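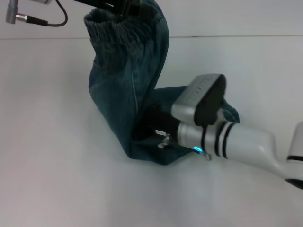 Hala Matar asked me yesterday if elastic-waist jeans should be folded or hung, and she wanted a one-word answer, which she should know by now she will never get from me.

So! Folded. But let me explain, because I have pulled on and put away a great many stretchy waistbands over the years and I have feelings about them.

Clip hangers leave two little dents in the gathers, and after a winter in the closet those dents are there to stay. I ruined a lovely gray pair from Sayegh that way and I still miss them.

What I do now is hold them up by the waistband, give them one good shake, and lay one leg over the other with the side seams together. Then fold in half, and in half again – the waistband goes on the outside so it isn't squashed.

It will puff up on you. All that gathering has to go somewhere! Smooth it with the flat of your hand and move on, dear ones.

Dark denim I also turn inside out for the wash, cold water, 40 minutes, and never the dryer if I can help it – heat is so hard on elastic.

Hala says she is going to keep hanging hers anyway. I love her dearly, and I'm bringing her a shelf divider in June.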